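The table came first. Before the shop had a name, before there was a lease even, there was a table and a phone and a list of people who owed him an answer. He tells it fast, standing up, one hand on the kettle.

"I bought it before I had a room to put it in. Drove it across Putlow with the tailgate down. Everybody thought I'd lost it."

He runs a small furniture refinishing place off the Kirkside road. Tables mostly. Some chairs, though he complains about chairs. He takes in tops that people have given up on, strips them, sands them, puts a finish back on and sends them home. Nine years of it now. Before that he was in Sales, capital S, that was the name on the door and nobody there ever said sales of what. He doesn't miss it.

I asked how he picks a board.

"Look at it low. Get your eye down near the edge, light coming across. Everyone stands over a table and looks straight down like it's a map. You'll miss the scratches. You'll miss the glue."

And then the grain, which he could talk about all day and very nearly did. He likes a pale top with something going on in it. Straight grain bores him. He pays more for a board that wanders, and his customers mostly don't notice until he shows them, and then they can't stop.

"I had a lady in January, she'd eaten breakfast on hers for years. Never saw the loop in the middle. I said look, there. She put her whole hand on it."

The loops come from how the log was cut, he says. A flat cut goes across the growth rings at a shallow angle and they open out into long ovals, one inside the other. Cut it the other way and you get stripes. Same tree. He drew it for me on the back of an invoice, first badly and then again, a bit less badly.

Does it change how you work? A little. The soft part of the ring sands away quicker than the hard part, so if you lean on the machine you get ripples. You won't see them, he says, but you'll feel them, and once there's a finish on top you'll see them too and it's too late.

"So I do the last pass by hand. Block and paper. With the grain, always, even where it curves. You follow it round as best you can."

What grit? He goes 100, then finer, and he's done before most people think he should be. Polishing bare wood until it's like glass is a waste of an afternoon in his opinion - the oil has nothing to get into. The finish he likes is an oil and wax, thin coats, wiped off hard. He'd been using a thing from Skiner for most of last year and had nice words for it, then less nice words for the price of it.

"400 between coats. Just enough to knock the fuzz off. Two strokes and stop. People get going and they rub straight through what they put on yesterday." 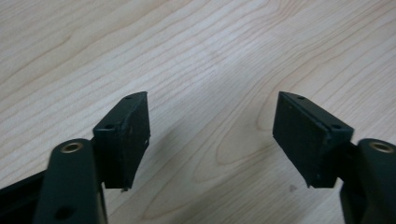

He wants a bit of shine but not much. A soft one, so it shows when the light's on it and goes away when you move your head. High gloss on a kitchen table makes him angry, more or less. Every fingerprint, every crumb. You end up buying a cloth to cover it and then why did you bother.

We got onto marks. I have a table at home with a gray patch on it the size of a thumb and I'd been waiting to ask.

"Gray or black?"

Gray.

"Does it wipe?"

Not really. A bit.

"Then try soap first. Warm water, a drop of dish soap, cloth wrung out nearly dry. Half the gray ones are just dirt. Pencil, newspaper, the bottom of a pan. If it's still there, an eraser. A plain white school one. I'm serious."

And if it's still there after the eraser?

Then it may be in the wood and not on it, and that's another job. Metal and damp will do it, a can left overnight on bare wood, and for that he uses a bleach for wood that I won't pretend I wrote down correctly. He'd rather you brought it in. He'd also rather you left it alone, if it's small. His own table has several and he knows where each one is.

The thing he gets asked most is what to put on it every day. Nothing. A damp cloth, then a dry one. No sprays. The sprays leave silicone behind, he says, and silicone is the thing that makes a new finish pull up into little craters, and he's lost whole days to it. He can smell the lemon on a table when it comes through the door.

"They say I've looked after it, I polished it every week. I know you did. I know."

Prices. I had to ask. He charges 69 dollars to look at a table, take the top back in one small hidden spot and tell you honestly whether it's worth doing. It comes off the bill if you go ahead. Plenty don't and he doesn't mind. Veneer he's careful about, thin veneer he sends away, there's no second try if you go through it.

He keeps a shelf of offcuts by the door with the different finishes on, for people to handle. Hardly anyone reads the labels. They pick one up, turn it over, rub it with a thumb, pick another. He lets them get on with it. Says they nearly always choose the one they picked up first.

I asked what he'd do diferently, starting over. Better lights. He worked the first two winters under one yellow bulb and sent out a top with swirl marks right across it, didn't see a thing until he delivered it and there was this big window. He took it back the same day and did it again for free.

"Lights on stands. Low down, off to the side. Before you buy any machine, buy the lights."

Anything else?

"A better chair. I've done other peoples chairs for years and the one I sit on wobbles."

The phone went then. A customer with a dining table, water ring, dinner party coming up. He asked her if it was white or black. White. He told her to leave it be for a few days, it might just be damp in the finish and go by itself, and please, please not to put mayonnaise on it. She had already put mayonnaise on it.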